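12/17/25

quick one before bed, the move

So we got the place. Keys and everything. Signed on the thirteenth page of a form I did not fully read, because the agent had another couple waiting in the hall and I panic when people wait for me.

For anyone who missed the last few posts: we're leaving the apartment on Charvát and going across the river to Drerow. Smaller kitchen, bigger everything else. Rent is 892 a month, heat not included, and yes I know. I know. My mother has already called.

Packing. Ugh. I started with the books because that felt like progress and now I have a wall of boxes and nothing to read. Also packed the can opener. Also possibly my passport. The label on that box says MISC, and so do the labels on most of the others, so good luck to me.

Things I've learned so far. Small boxes for heavy stuff, big boxes for bedding. Tape is never where you left it. The liquor store on Jilton gives boxes away if you go before noon, nice ones with the dividers still in, perfect for glasses. Don't wrap plates in newspaper unless you want to wash every single one of them twice. I used T-shirts. Saved paper and got half the closet packed at teh same time.

The couch is the problem. It's always the couch. Three seats, solid frame, came from Gustby back when they still had the showroom downtown, and it went into this apartment only because the guys who delivered it took the legs off and swore a lot. The legs unscrew, fine. But the new place has a turn right after the entry and I've measured it four times and got four different numbers. Doors I worry about less. Doors you can take off the hinges.

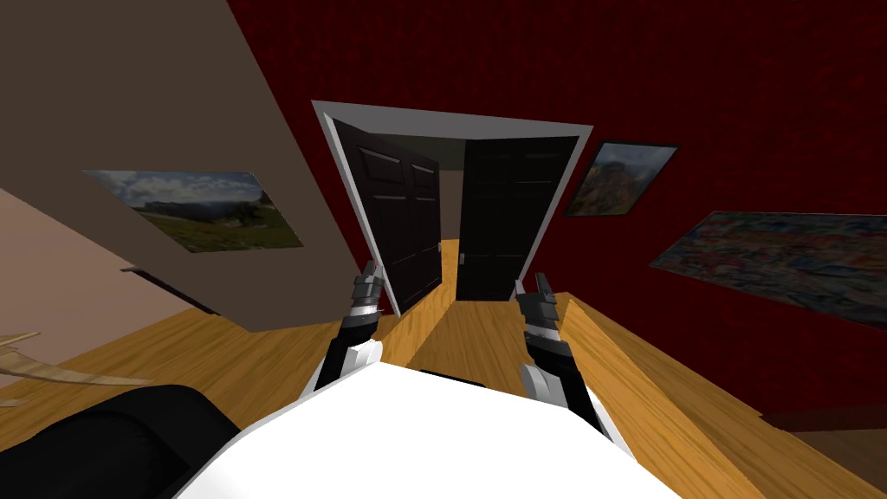

Double doors, dark panels, white frame. My kind of entrance.

Rania El Idrissi (old roommate, has moved more than anyone I know) says stand the couch on its end and hook it around the corner like a letter L. Back goes in first, then you swing the arm through. She drew it for me on a napkin. I've looked at the napkin a lot. Still don't get it. She's coming to help so I guess it's her problem too now.

If it doesn't fit we sell it. I paid way too much for it and would be happy with 33 bucks and somebody else carrying it down the stairs.

Movers: got one quote and it was 2000. For two guys and a truck! Across a river! So no, we're renting the van ourselves and paying friends in pizza. I'll drive. I have driven a van exactly once, in the rain, and the mirror was fine after they pushed it back.

Other stuff still to do, mostly writing this down for me. Cancel the internet, they keep you on hold forever so bring a snack. Mail forwarding. Fill the nail holes, I heard toothpaste works but the walls here are more of a cream so maybe not. Defrost the freezer, which has peas in it from April and a loaf of something. Give the downstairs neighbor her ladder back. Find out which day trash goes out over there. Plants go last, in the front seat, with the seat belt on.

Will miss the light in this kitchen in the mornings. Won't miss the radiator, or the guy upstairs and his bowling ball or whatever that is.

Comments are open if anyone has a couch trick that dosen't involve a saw. Ok, bed. The bed is still put together at least.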